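Chapter 4: Letting Go at the Right Moment
Reading time: 28 minutes

I spent most of my first March at Reltik on a single line of code, the one that tells the gripper to open. Grasping gets all the glory (we gave it the whole of Chapter 3, after all!), but placing is where my planners used to fall over, and soft things were the worst of the lot. A mug stays mug-shaped. A strip of cloth hangs, swings and folds, so where exactly is its "position"?

We'll work in the Toft simulator again, with the controller stepping every 30 milliseconds. Load the bowl task and pause it just before release.

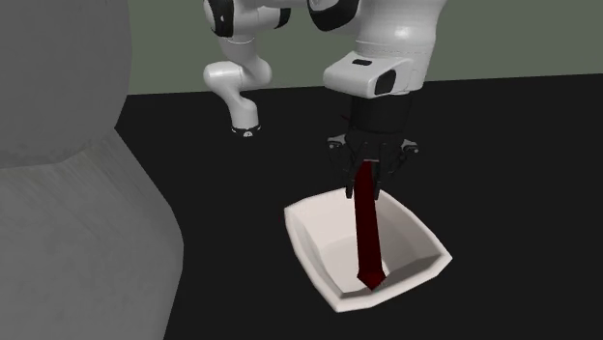 Figure 4.1 The necktie held over the bowl, its tip touching the inner floor.

Have a go at writing your own release test before you turn to Section 4.1. Mine was four lines long and quite bad.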